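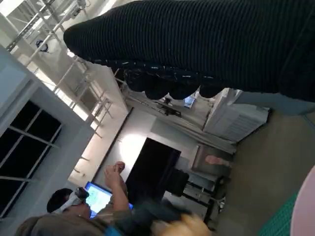 Headset on, laptop open, black ribbed knit in the foreground. Exposed roof steel sets the limits on light and sound in a room like this.

Headset work makes odd demands on a building. The wearer sees nothing of the floor, so the floor has to be dependable, and everyone else needs to know where the wearer's arms might go. Woltus, a small fit-out firm, has converted 4 industrial units for this use and now works from a short standard list.

Trusses come first. They are left exposed and painted white, which spreads light into the upper volume and gives a fixing point for anything that would otherwise need a stand. Windows are second. Large panes with pale mullions look well by day, but after dark the glass turns into a black mirror, and tracking cameras dislike mirrors. Peltonen, the blind supplier, recommends a matte roller on every pane – an item often cut from the budget.

Furniture is third. Ostell tables on thin legs are easy to shift but also easy to walk into. Woltus keeps them against the wall and allows one laptop position beside the wearer, with the cable run behind the seat. Wall lighting is held to 307 lux, measured at chest height, and bright patches are corrected by turning the fitting. 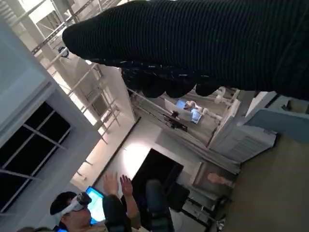 Venla Kiiskinen disagrees on the last point and would sooner repaint the wall, on the grounds that a fitting turned in October will have been turned back by spring. Woltus has priced a flat gray finish for its next unit.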